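Trorby trials open day: a visit report

I went over to the Trorby open day in April with Kartini Liem and her trials bike, which has needed new rear bearings since the winter. The day is put on by Stonton, the small frame builder, in the old dairy units at the bottom of the village. Doors opened at 9.30 and we were there a little before, after a slow run behind tractors from Tollwood.

Parking is in the field opposite. It was soft near the gate, so people with vans were sent up to the top end. Signing on was in the first unit. Riding cost a fiver for the day, and looking round the workshop was free.

Meinrad Egger took the first workshop tour. He does most of the frame welding and talked us through the new 20 inch frame, which has a longer chainstay than last year's and a bottom bracket set a bit higher. Stonton made 500 frames last year, counting the street ones, and he thinks that is near enough the limit for the building they have. The tubes are cut and mitred in one room, tacked on a jig in the next, then welded and left overnight before the alignment check. He let people hold a raw front triangle. It was lighter than I expected, although I was told off for picking it up by the brake mount.
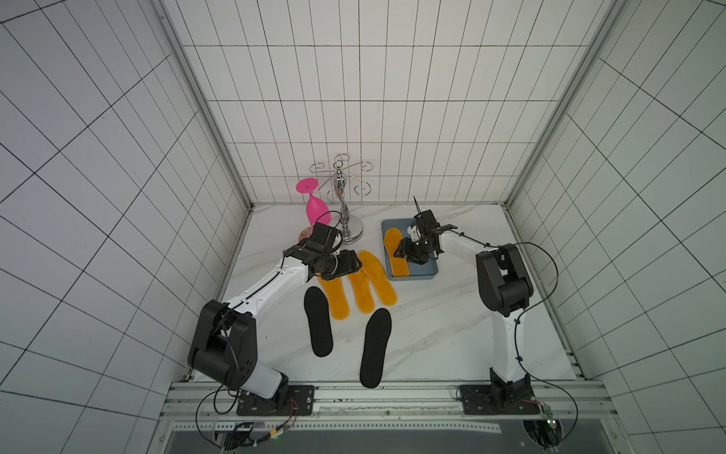 Brake pads took up a good part of the morning. Stonton sells its own compound now and also stocks the Öztürkmen ones, and Meinrad was fair about both. The Öztürkmen pads bite harder on a fresh grind and go off quicker in rain. I have been thinking about doing out my own shed properly, and square white tiles with thin black grout lines would be a good deal easier to wipe down than the bare block I have now, given the amount of brake dust and tar I get on everything. Kartini bought a set of the Stonton pads. I stayed with what I have, as there is still wear left in them.

The riding was out the back, on the ground that slopes down to the stream. Canan Duman had set the sections, and there were 5 of them, all marked for three routes. The first was pallets and cable drums, fairly kind, with a gap at the end that looked bigger than it was. The second was a line of kerbstones on edge. Most of the younger riders cleaned that one, and most of the over-forties, me included, put a foot down at the turn.

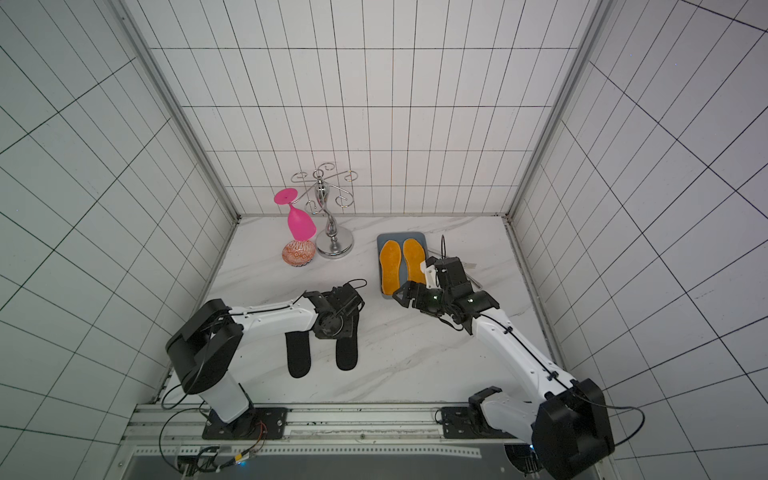 The third and fourth ran through the rocks beside the stream. They had been dry first thing, but once a few people had been in with wet tyres the big slab became very slippery and the hard route over it was closed before lunch. Canan moved the gate across to a lower line, which rode better. I took a two on it at the first go and a five at the second, when the back wheel went from under me. No damage apart from a pedal pin in the shin.

Lunch was rolls and soup, sold from the end unit. The queue was long and the soup ran out, so go early if you are thinking of next year. Gopinath Mudaliar had brought his collection of older bikes and set them out along the wall – mostly nineties stuff, with a couple of mods that had the original bash plates and stickers. He is happy to talk about any of them. I had one of the same frames and sold it for next to nothing, so I didn't stop long.

After lunch Güven Sarıgül ran a session on sidehops. He splits it into the crouch, the pull and the tuck, and has you do each on the flat before going near a pallet. I have had the pull wrong for years, it seems, leaning back too soon and getting the front wheel up without the rest of the bike following. By the end I could get on to two pallets from my good side. From the other side I could manage one, not tidily. Kartini got to four and was asked to show the rest of the group.
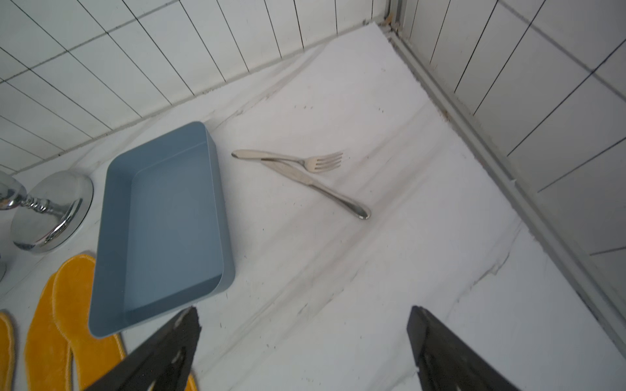
The empty blue-grey tray on the marble-look worktop.

We had a last go at section five, a concrete pipe with a log either side, and then the rain came in properly and most people packed up. Stonton fitted Kartini's bearings while we waited and charged her for the parts only.

A few notes for anyone going. Bring your own water, as the tap is a long walk from the sections. Gloves and shin guards are compulsory on the rocks. There is one toilet. The spares table takes cards but the food is cash only. The next one is planned for the autumn, with the stream sections moved further up the bank, and the date will go on the club page once Canan has agreed it with the farmer.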